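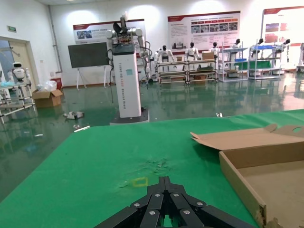
Minutes taken by Benjamín Orellana, recording secretary
Posted in: Heritage Festival, Meetings

Harvest Dance Festival planning meeting, Thursday, 7:00 p.m., Stirholm Hall, upstairs room

The meeting was called to order at 7:10 p.m. Minutes of the January meeting were approved with one correction: the Phetsri Dancers asked for a 20-minute slot, and the minutes had them down for 30.

1. Program

The running order was read out. The Phetsri Dancers open at 5:30, followed by the children's group, the Iltar drum circle and the guest singers. The harvest dance closes the evening as usual, with the audience invited to join for the last two songs. There was a long discussion on whether the drum circle should play before or after the meal. The drummers would like to play before. The kitchen team would like the hall quiet while the tables are set. Agreed: drums before the meal, outdoors on the front steps if the weather allows, otherwise on the stage.

The children's group has 15 dancers this year and needs more room to change. They will use the library room. The speeches will be kept to 10 minutes in total, including the welcome.

2. Tickets and seating

Last year's attendance was 482 over the whole evening, with people coming and going. The hall is allowed 400 seated. Motion to sell no more than 400 tickets and to stop selling at the door once that number is reached. Seconded. One member spoke against, saying families expect to walk in after work as they always have. Motion carried, one opposed.

Price stays at $10 for adults. Children under 12 are free but still need a ticket so they are included in the seat count. Performers do not need tickets. Parents of performers do.

3. Food

Panditz Catering has sent a menu with two main dishes, rice, flatbread and a sweet. Several people asked for the lentil dish from two years ago in place of the eggplant. Benjamín will ask whether the swap changes the price. New rice sweets will be made at home by the same families as before. They should be brought to the side door by 4:00 p.m., covered and with a name on the dish.

Tea urns: one works, the other leaks at the tap. Agreed to borrow one from the temple kitchen.

4. Costumes and sound

Six of the sashes need new fringe. Cloth is already bought. Sewing will be done at the next two rehearsals, and anyone with a machine is asked to bring it.

The wireless microphone cut out twice last year during the singing. The sound crew wants to go back to wired microphones for the singers and keep the wireless one for the host. Agreed. Cables must be taped down along the stage edge before the children go on — this was missed last time.

5. Parking

The lot behind the hall will be kept for performers and older guests until 5:15. Everyone else parks on the street. Signs from last year can be used again with the time changed.

6. Other business

A request to film the whole program was put off to the next meeting. Parents of the children's group will be asked first.

Lost and found from the winter party is still in the coat room. Items left after the next rehearsal will be given away.

Next meeting: same room, 7:00 p.m. Full run-through of the program to follow.

Adjourned at 8:40 p.m.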